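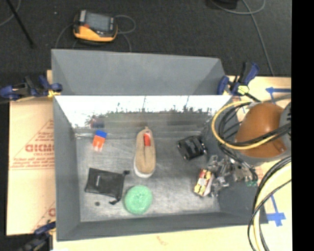 Category: Storage and household containers

Sorting bin

A sorting bin is a large open-topped container in which mixed small goods are laid out before they are put away, passed on or thrown out. It is used in homes, charity shops, lost property offices and school stores. The term covers bins of many sizes and materials, but most have a flat floor, sides high enough to stop things rolling out, and no lid. Grey is a common colour, as it shows up both dark and bright objects fairly well.

Form

The usual shape is rectangular. The sides may be upright or may slope inward toward the base, which lets empty bins be stacked inside one another. Some bins stand against a tall back panel with folded ends, which keeps items from being pushed over the far side. Metal floors scuff with use and take on pale streaks. This does not affect the use of the bin, although a shiny inner wall can throw back blurred reflections of whatever lies near it, and small dark items are then easier to miss.

A bin differs from a tray mainly in depth. In the trade catalogue of the supplier Urkereo, anything with sides under 205 millimetres is listed as a tray, and anything deeper as a bin. Other makers draw the line elsewhere or do not draw it at all. The Reltach pattern, sold to shops and offices, is 700 millimetres long and has 2 hand grips, one at each end.

Contents

Sorting bins are meant for mixed goods, and what goes into them tends to have little in common. A single slip-on shoe may lie beside a drawstring pouch, a round scrubber, a small printed box and a block that looks like an eraser. Larger items such as coats and bedding are normally handled on a table or rail, and glass is kept apart.

Footwear is a frequent problem. Shoes come in pairs but are often found singly, and a lone shoe is usually held back for a time in case the other one appears. Slip-on shoes have no laces to tie them together, so they are parted more easily than most. Many offices put a tag through the heel tab where there is one.

Pouches and small bags are opened and checked before they are moved on. A drawstring pouch should be laid flat with its cord ends free, so that it can be opened without pulling the knots tighter. Boxes are checked in the same way — an empty box is often kept for a while in case its contents turn up.

Cleaning items such as sponges and scrubbers are sorted by whether they have been used. Used ones are thrown away in most shops. Unused ones go to the household shelf.

Method

Goods are spread over the floor of the bin in a single layer, with gaps between them where there is room. Piling is avoided, as flat things such as pouches and cards are soon lost under heavier ones. Very small objects tend to end up in the corners, so these are looked over last.

There are 2 common ways of emptying a bin. In the first, items are taken out by kind: all the clothing and footwear, then all the stationery, and so on. In the second, they are taken out by where they are going, whatever they are. The first suits shops with marked shelves. The second is quicker in the home, where the goods may be going to several rooms.

The Civach lost property office changed from the first method to the second in August, after its shelves were rearranged. The Estrella charity shop uses both, sorting by kind on delivery days and by destination when the stockroom is cleared.

Care

Bins are wiped out between loads with a damp cloth and left to dry. Grit from shoes is the main cause of scratches on a metal floor and should be brushed out before wiping. Marks left by ink or coloured erasers can be rubbed off with a little washing-up liquid. Harsh scouring pads dull the surface further and are best kept for the outside.

See also: Drawer divider; Lost property; Storage tray; Stockroom

Page last revised February 2020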